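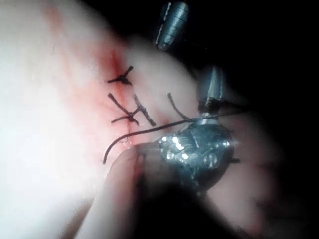 Elaheh Sharifi
Press Officer, Umham

Umham's new Pomura practice pad will forgive almost any stitch you put in it

DROLDALE – Umham, the Droldale maker of things for people to sew that are not clothes, will start shipping its new suture practice pad in September. The pad is called Pomura. It is pale, soft and slightly glossy, and it has sat through a great deal of bad needlework this year without a word of complaint.

Pomura is meant for anyone learning to close a wound, and for anyone who learned long ago and would like to check in private that they still can. Learners at Umham's practice room have been working on early pads since spring. Their opinions were collected on a clipboard by the door. Several concerned the coffee and have been passed along.

The pad comes with a cut already in it. Our older model left that part to the customer, and the customer, being human, often went straight through to the table. Pomura's cut can be stained red before a session, so the stitcher has something other than a tidy white line to look at. The stain spreads a little on either side, gets on everything, and is easily the most popular feature.

"People sit down thinking the hard part is the needle," said Thu Cù, who heads pad design at Umham. "Then they meet the thread. You tie one decent knot, you're very pleased with yourself, and meanwhile the loose end has wandered across the pad and curled up somewhere it has no business being. I've watched grown adults talk to it."

Thread gets its own paragraph in the Pomura booklet for this reason. Each box includes a spool of Lã, our black practice thread. We chose black so that every stitch shows up clearly against the pad, including the ones you were hoping would not. Tails can be left short or long. Crossed tails are common in early work, and two neighboring stitches may end up looking like a letter of the alphabet. The booklet suggests leaving them there for a while and having a good look before reaching for the scissors.
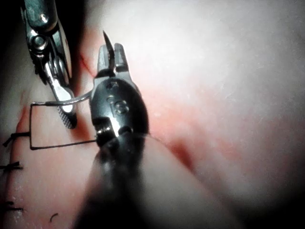

Three knots down, needle in the jaws: a stitching session on the practice pad.

In testing, a single pad took 600 stitches before the edges of the cut began to look sorry for themselves. The stitches were put in by the Umham staff, whose standards vary, and taken out again by Cù, whose standards do not. She threw out 17 earlier versions of the pad on the way to this one. One was too stiff. One was so soft that a knot pulled snug would simply sink out of sight, a fine quality in a pillow. Another smelled of pears, and we still don't know why.

"A pad should push back a little," Cù said. "If you pull too hard, you ought to be able to see that you pulled too hard. The old pad was polite about it. I didn't want this one to be polite."

Pomura is sold in boxes of 4 pads, with the thread and the booklet. Needles and instruments are sold separately, or may be whatever you already work with. After heavy use, we advise leaving a pad flat for 72 hours so the surface can settle. The stain washes off with soap and water. It also washes off the table, mostly, and off sleeves if you are quick.

Orders open on Wednesday through the Umham sales desk. Teaching programs may ask for a sample pad, one to a program, and we do keep a list. Reporters are welcome to visit the Droldale practice room and try a few stitches for themselves. Finished work may be taken home or left with us for the shelf.

Media contact: Elaheh Sharifi, Umham press office, Droldale. The desk is staffed weekday mornings.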